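Arm cell for stripping old desktops, drive caddies are the problem

Vudden Shared Workshop > Members' forum > Builds

ykudo
Posted January 19, 2022

Build log, part four. For anyone new, the plan is to get the arms to take old office towers apart so the good parts can be reused and the rest goes to the right recycling bin. Grillton Council is happy to keep giving us towers as long as we keep emptying them.

Memory is going well. The drives are another matter. The blue plastic carriers have to be squeezed and pulled in nearly the same motion, and there isn't much room around the cage. I made the fingers longer and moved the approach over to the cage side. The towers go down flat on the slotted table.

Gripper and drive carrier, two from the wrist and one from beside the table:
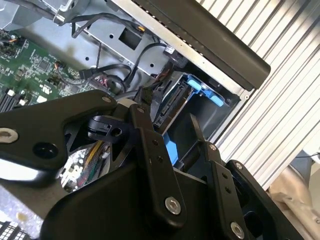
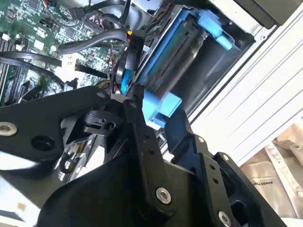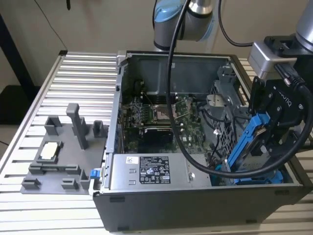 What I'm stuck on is grip force. Too low and the fingers slide off the plastic. Too high and the tab bends and jams against the cage wall. I've snapped two tabs so far. Next job is rubber pads on the fingertips, and I've got a sheet of 2 mm left over from the Orodura bench. Yae Kudo on the sign-in sheet if you want to come by and have a look.

madigan_bruce
Why squeeze at all? Cut the tabs off. You're scrapping the towers anyway, and a pair of side cutters on the arm would do a whole one in seconds.

ykudo
We're not scrapping all of it. A carrier with both tabs is worth keeping for the refurbs. Cutting also leaves bits of blue plastic in the case and then somebody has to pick them out.

tinroof
I'm with Yae on cutting, but I don't agree about the rubber. I tried 2 mm on a smaller gripper and it rolled off under load. Go thinner and glue it, or print a fingertip with a notch the shape of the tab. The notch does the work and you can turn the force right down.

madigan_bruce
A notch only fits one brand of case. The minute a different tower comes in you're printing again.

tinroof
So print again. It's a few grams of plastic. The council bought the same model for years, by the look of the pile.

hessian
What did the fingers cost? I was quoted $299 for a machined pair and walked away.

ykudo
$149 in plate and bolts, and I did the drilling here. Allow a weekend if you're slow on the drill press like me.

hessian
That's much better. Can you put the drawing up?

ykudo
Yes, once I've fixed the hole spacing. I'll try the notch first and the rubber second, and post the force numbers for both.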